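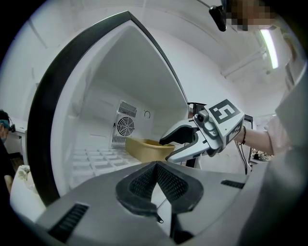 December, 9.15 am. Third go at the rye levain schedule for the Ciltness loaf. The last two batches went over before shaping and came out flat with a tight, gummy band along the base. Going back to a cold bulk and keeping everything else the same as the November sheet. The dough is in a beige plastic tub, on the wire shelf near the middle, with the fan unit behind it on the back wall. The small dial to the right of the fan is the only control and it has no useful numbers as far as I'm concerned, so I'm going by the probe thermometer. Leave the dial alone please.

Flour is the Heinonen dark rye, new sack, opened this morning. It smells sweeter than the last one and feels a bit coarser between the fingers. White is the usual strong stuff from the bin.

Mix, for one tub:
814 g strong white
rye levain at 30 per cent of the white
salt 18 g
water held back by two spoonfuls, added after the salt

Levain was fed last night before I left and had domed but not dropped when I came in. Floated a bit of it in a cup, it stayed up. Mixed by hand, left to stand, then salt. Dough was stiffer than I expected at the point where it normally goes slack, so all the held-back water went in and I could probably have used more. Put that down to the new sack. Rochelle thinks the coarser rye takes longer to drink and that it will loosen by itself in the cold. We'll see.

Three folds before chilling. The third wasn't needed. Skin was already smooth after the second and I only did it because the sheet says three.

11.40 am. Probe in the dough reads 9. Still coming down. Slower than I'd like, but the dough went in warm from my hands and the bench was next to the oven. Next time mix at the other bench.

While waiting, cleaned the Skolitz mixer. The hook collar had old dough packed up inside it again. Whoever uses it for brioche, take the collar off, it only needs the small spanner. Spanner is now on the nail by the sink.

Also re-weighed the salt tins. The blue one is out by 3 g because somebody has put a new label on it without taking off the old tare. Corrected on the lid in marker.

2.10 pm. Probe reads 5. Dough has barely risen, a finger's width at most. Pressed it and the dent came back slowly. It has loosened, so Rochelle was right about the rye. No sour smell yet.

Aatos rang about the tins. He can let us have the long Wirkar ones, 36 of them, used but straight, if we collect before the holiday. Said yes. They are a bit narrower than ours so the scaling weight will have to drop. Did the sum with water: one of ours filled to the rim, then poured into the one he lent us in the summer. There was a good cupful left over. I'd start at 40 g less per loaf and see where the crown comes.

He also asked if we'd tried caraway in this one. We have, twice, and I didn't like it. It hid the rye. Rochelle did like it, so maybe a few of the tin loaves can have it once the schedule is sorted.

4.30 pm. Decided to leave the bulk overnight and shape first thing. The original plan was to shape at five and prove overnight in the baskets, but the dough is nowhere near and I don't want to rush it a third time. If it has doubled by morning, divide straight from cold. If not, give it 28 minutes on the bench and look again, then keep doing that till it's ready.

Oven settings for the bake, same as before so we can compare: top heat full, steam for the first part, vent open when the colour starts. Stone in for a full hour beforehand. Last time it got less than that and I think it was half the reason for the gummy base, the other half being me.

To do:
order more rye if this sack behaves
lame blades, we're down to the last two
new sheet for the tin version, with the lower weight
ring Aatos back with a time
move the November results into the big folder, they are loose in the drawer

5.05 pm. Last look. Probe 4. A few bubbles under the skin at one corner. Lid on, light off. Rochelle is in first and will write down the height before touching it.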